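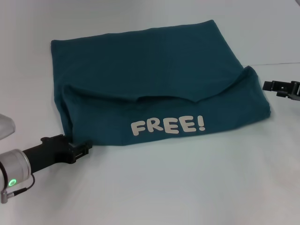 The shirt folding routine, with the hem brought up over the body.

Review: Fivosia two-arm laundry folding setup
Posted August 13, 2022

I spent most of July with the Fivosia folding setup, on loan from Braltance, the small company that rents it out by the week. I wanted an answer to a plain question: can a machine do a chore at home yet, start to finish, without me standing next to it? For folding laundry, my answer is still no. It got closer than I thought it would.

The rental is $179 a week. That covers two arms with grippers, the cameras, a control box and phone support. You supply a light-colored table and plenty of room. Orsolya Juhász from Braltance set mine up and stayed until it had folded its first shirt, and after that I was on my own.

What it does well

T-shirts, mainly. If the shirt starts flat, the arms take the corners, bring the fabric over and end up with something like a rectangle. It isn't store quality. The teal "FREE!" shirt kept its wrinkles, and the folded hem sat up in a bump on one side. I would still put a shirt like that in a drawer.

Dish towels are easier. I gave it 20 of them over one afternoon and fixed two. Pillowcases went fine too, except for the satin ones, which slid.

The grippers are gentle. I had no pulled threads and no torn hems all month, and I used some old shirts that would have shown it.

What it does badly

Anything dumped from the basket. The arms will pick up a crumpled shirt, put it down, pick it up again, and sometimes keep that up until the software gives up and asks for help. I ended up laying things out by hand, and by then I could have folded them myself.

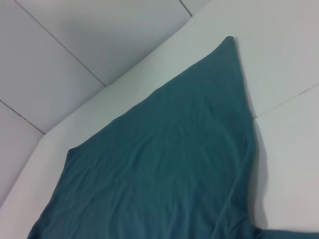

Teal cloth on the white surface, as seen from the gripper camera.

The close-up camera view is worth watching for a while. With one color of fabric filling most of the picture, I had trouble telling which part of the shirt I was looking at, and I suspect the software has the same trouble. When it chose the wrong corner the whole fold came out crooked, and it did not notice. Fitted sheets are not supported. Socks are not either.

It is also slow. A good run on a T-shirt took eight minutes. I folded a full basket on the couch while it did three.

Other options

I have tried the Drillonska folding board, the hinged plastic kind you flip by hand. It makes neater shirts and needs no table of its own. The Mbwambo sorting bin is a different sort of product, but if your trouble is getting laundry to the right person, it will help more than a pair of arms.

Who it is for

A shop that folds the same shirt all day might get some use out of it, provided someone can feed it flat pieces - 50 a day would be my guess at the limit. At home I can't recommend it. Braltance says an update for crumpled clothes is coming, and I would rent it for another week to test that. Mine went back on a Monday, and the table is back in the garage.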